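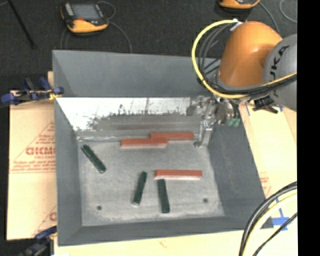

What does Vendberg make?
Metal parts bins, and the colored bars used to test how mixed stock settles and sorts inside them.

About us
Vendberg supplies open-top metal bins with sloping walls to packing lines and technical schools. The walls are angled so that a long part that lands against one slides down to the flat floor. Bins can be ordered with or without floor holes.

Test bars are rectangular and come in red and dark green. The standard set is mixed by hand before each trial, and bars are left where they fall – crossed, angled or against a wall. Settling position is recorded for every bar.

Bins stay in trial service until the floor is fully scuffed. Wear on the walls is logged but is no cause for replacement.

Wumpini Sulemana is responsible for bin design. Berkay Karaca runs the test floor and keeps the trial records, which now cover more than 800 fills. The Fliltlow series has been in production for five years. Orders for the Hamis series open in January.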